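Section 4: Setting Up Your Lulov Incubator for Quail Eggs

Okay, you've got the Lulov out of its box, you've read Hanneke Mulder's bit on wiring and plugs, and now you want eggs in it. I've been hatching quail in mine since the first version came out, so I got asked to write this section. Set aside an evening for it.

Before you start

Put the incubator in a room that stays the same temperature day and night. Mine lives in the hall closet. I tried the garage one November and the heater never stopped running (my electric bill noticed too).

Note: if your serial number is below 3071, you have the old lid with the twist vent. Everything works the same, but your vent is on the left and you'll want to open it half a turn wherever I say "middle notch."

Running it empty

1. Wipe out the tray with a damp cloth and let it air dry.
2. Click the Flovo water cup into the back corner. It only goes in one way, so don't force it!
3. Fill the cup to the lower line with lukewarm water.
4. Close the lid, slide the vent to the middle notch and switch on.
5. Hold SET until the display blinks, then press the up arrow until you get 99.5 and let go.
6. Leave it alone for a full day. I mean it – no peeking every ten minutes.

If the display shows E2, the lid sensor isn't seated. Lift the lid, press the little gray plug in firmly and close up again. E4 means the fan, and for that you'll need part 341 from Prasport. Pejman Moradi on their parts desk sorted mine out in a couple of days.

Caution: unplug the unit before you touch the fan. The blades are small but they do nip.

Choosing and loading eggs

7. Let the eggs sit at room temperature overnight, pointy end down.
8. Look each one over in good light. Skip anything cracked, really thin-shelled or oddly shaped. Blotches don't matter one bit, and I've had chicks out of shells that were nearly all black. 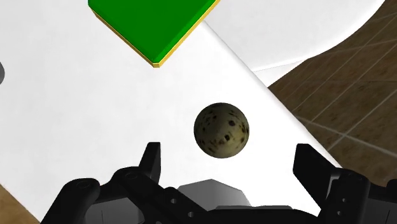 Fig. 4-2. Small speckled egg, pale shell with dark blotches.

9. Pencil the date on the shell if you're setting more than one batch. Mine say things like 13th May, squeezed in between the spots. No markers, please.
10. Lay the eggs on the quail rails and close the lid. The temperature will dip for a while, so leave the settings as they are.
11. Press TURN once. A small green light means the turner is on.

Top up the water whenever it drops under the lower line. Stopping the turner and raising the humidity for hatching are both in Section 5, which Annelies De Haan wrote, and she's a lot more patient about humidity than I am.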